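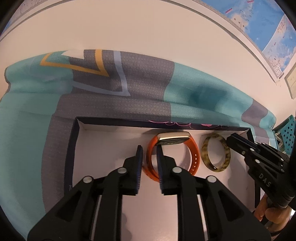 Peden Swap & Resell
Accessory tray check, wrist and finger items
Form 263, lot 189
Wed 15 December

Do this before anything gets bagged. One form per tray. OK / FIX / PULL, then a comment if it's not a plain OK. Sorry for the typing, van is coming.

SURFACE AND TRAY
1. Tray on something soft, no hard floor under the drop zone. OK. Bed, patterned cloth on it.
2. Tray sits flat, doesn't rock. OK after I smoothed the cloth out. Rocked a bit first.
3. Inside clean, no grit, no stray pins or staples. FIX. Small brownish mark on the white near the right side. Wiped once, look again before closing up.
4. Rim smooth, no splits to snag a thread. OK. Ran a thumb all the way round.
5. Lid goes with tray. FIX. Lid is in the other bag, I think. Check the Jorus bag.

WEARABLE, ORANGE STRAP
6. Strap: bend it both ways, look for cracks at the holes. OK. Go slow near the case, that's where the last one went.
7. Loose end of strap not torn. OK.
8. Buckle closes and holds when tugged. OK, tugged it three times
9. Case edge: any sharp nick. OK, one dull spot, not sharp.
10. Underside: wipe, check for skin cream, dried soap. FIX. Gunk in the corners. Dry cloth only, no sprays near the back of it.
11. Battery not swollen, back not lifting. OK. If the back lifts even a little it's PULL, don't press it down, goes in the metal tin outside and gets written on the Revix sheet.
12. Previous owner's account off. Not checked. No charger here that fits. Don't bag until done.

BANGLE, MOTTLED BROWN AND OLIVE
13. Run cotton ball round inside edge, see if it catches. OK, no catch.
14. Hairline cracks: hold to the window. OK. Hard to tell with the pattern, turned it twice. Somebody with better eyes can have another look.
15. Smell test for old plastics (vinegar, camphor). OK, nothing. If it smells it gets stored alone, open bag, away from metal.

BEADED BRACELETS
16. Dark purple-red, small round beads. Pull gently between two fingers, watch the cord between the beads. OK. Pick it up by the bunch, never by one bead.
17. Pale pink chips. Feel for sharp points. FIX. Couple of points I didn't love. Tag it "adult only" and keep it off the kids table.
18. Knots: tight, no fray. OK on the purple. The pink I couldn't find the knot so leave as FIX.
19. Any loose beads in the tray = PULL the bracelet they came off. None loose.
20. Store the chips away from the bangle. They scratch. Seperate bag, not just a fold of tissue.

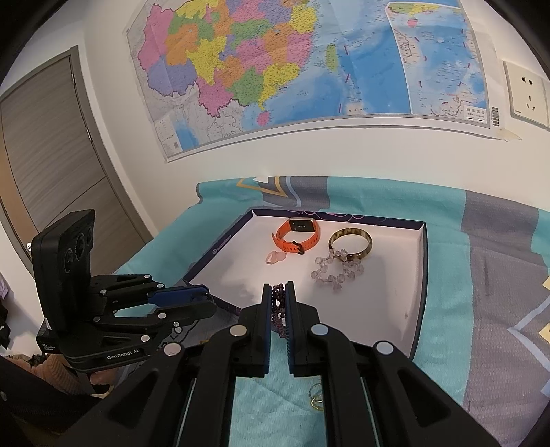

Comment on 16 to 20: We had a return in May on a bead bracelet that passed the pull test fine and went the same evening when a kid stretched it over a shoe. Could the form say to hold the pull for a slow count of five? A quick tug doesn't tell you much about old cord. And please write which bracelet, "beads OK" on its own is no use to us at the Mohammed Road table.

Reply: Fair. Redid both with a slow five. Purple still OK. Pink held too but the points are still the points, stays FIX. Will get the wording changed on the next print run.

RING
21. Translucent pale pink, wide top. Check band for chips on the inside where you can't see when it's worn. OK.
22. Goes in its own small bag before the tray moves anywhere. Rings roll. FIX, not bagged yet.

PACKING
23. Heaviest thing lowest. Wearable not on top of beads.
24. Nothing hooked through anything else. Chips were lying over the bangle, move them first.
25. Tag each bag with lot no. and line no. from this sheet. Pen not pencil, pencil rubs off in the van.
26. Small parts sticker on both bead bags and the ring. Stickers are ticket 776, bottom drawer, short on them so don't double up.
27. Hands washed or gloves. Rings and watches off your own hands too, we've had mix-ups.

RESULT
Tray not cleared yet. Open lines: 3, 5, 10, 12, 17, 18, 22. No PULLs.
Line 12 is the one holding it up. Whoever has the Revix charger please bring it to Peden, ten minutes is plenty.
Recheck goes on the back of this sheet, don't start a new one.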